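FOR RELEASE – May 2018

Jodance opens its doors: come drive our kitchen robot (the simulated one first!)

Wilen – Okay, we are a little bit giddy about this one. For the first time since we moved into the old seed warehouse on the Godoy side of town, we at Jodance are holding an open day, and everybody is invited. Neighbors, teachers, kids, people who build robots for a living, people who have never been near one and would like to keep it that way. I run the demo program here, which means I get to write the press release, which means you get my version of it.

I'll start with what we do, in case the sign on the building hasn't helped (it hasn't, we get asked for birdseed at least twice a month). Jodance teaches robot arms to do small chores around a kitchen. Put the carton back on the shelf. Get the bowl down. Close the cabinet. Stuff most of us do half asleep. A robot arm finds all of it pretty hard, and we find that fascinating, and we think you will too once you've had a turn at it yourself.

And you will get a turn! I pushed hard for that. I have been to a lot of open days where you stand behind a rope while a machine waves at you, and I always leave wanting to touch something. So our whole day is built around one long hands-on session that we call Plutitz. Plutitz is our practice kitchen, and it lives entirely inside a computer. There's a wall, there are shelves and cabinets, there's an arm with a gripper on the end, and you steer that arm with a hand controller from a chair. You'll see what the arm sees on a big monitor. If you knock a bowl over, you press one button and the kitchen goes back the way it was. My own record is a disgrace and I've been at it since November.

We've set up 19 driving stations in the front hall. Each one has a low chair and a high chair, so smaller drivers can reach the controller, and there's a member of our team on hand to get you started. A turn runs long enough to try two chores, maybe a third if you're quick. The hall holds 600 people over the course of the day, so please do sign up for a slot at the front desk or by phone. Walk-ins are welcome and we'll squeeze you in wherever somebody is running late.

Why a pretend kitchen, when we have a real arm in the back? We get that one a lot. The short answer is bowls. Real ones break, and real arms are slow, and somebody has to walk over and set everything up again after each try. In Plutitz we can shuffle the furniture around, change the color of a wall, swap in a different shelf and start over before you've finished your coffee. We ran 2000 practice chores last month that way. Then the ones that go well get tried on the real arm, and sometimes they go well there too, and sometimes the arm does something so odd that we all come out of our offices to look.

You can watch that part as well. The real arm will be running in the back bay, behind a low fence, with benches on two sides. We're doing 2 longer talks there, one before lunch and one after, both in plain language. The first is on how you teach a machine what a shelf is. The second is on light and shadow, and it's my favorite, so let me go on about it for a minute.

When you drive the arm in Plutitz, you look out from close to the gripper. It's a strange view. You get one dark finger poking up from the bottom, and then the room, and very often you get the arm's own shadow lying right across the place where you want to work. People are really good at ignoring shadows. You don't even notice yourself doing it. A program that learns from pictures has to work out that the big dark shape on the floor is nothing it could bump into or pick up, and that the little bright gaps in it aren't things either. We put shadows in on purpose, and we move the lights around too, so that the program gets used to them before it ever meets a sunny window.

The view we'll be using for the warm-up station is a pretty calm one, with the things to reach for gathered at one end of the shelf and the gripper's shadow stretched out on the pale floor below. 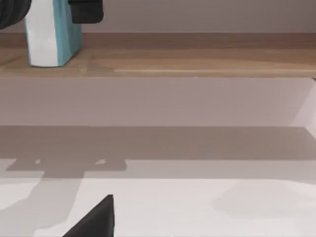
A teacher from Godoy who tried the warm-up at our trial run told us that the chair time taught her more than the talk did, and she asked whether a whole class could come through in the morning, two students to a station, one driving and one calling out directions. Yes! Please! We've put aside the first slots for schools because of her, and we're borrowing the calling-out-directions idea for everybody else.

A few practical things. The building is all on one level and the front doors are wide. Parking is on the gravel lot behind us, and it fills up, so the bus from the middle of Wilen is the better bet – it stops right across the street. The back bay gets loud when the arm's compressor kicks in, and we'll have ear protection in kid sizes by the benches. There'll be sandwiches and lemonade. Everything is free, including the sandwiches.

For reporters: you're welcome any time during the day, and you can drive a station like anyone else (I'd love to see you beat my carton score, it wouldn't take much). If you want to film the real arm up close, let us know ahead so we can get you inside the fence with one of our operators. People who work on the learning side will be around to talk until closing, and they're happy to answer the nosy questions, including what still doesn't work. Drawers, mostly. Drawers are awful.

About Jodance

Jodance is a small robotics company in Wilen. We build practice kitchens in simulation and use them to train robot arms for household chores. Plutitz is our main practice kitchen and is used every working day by our own team.

Press contact: Demo Program, Jodance, Wilen. Ask for the open day desk.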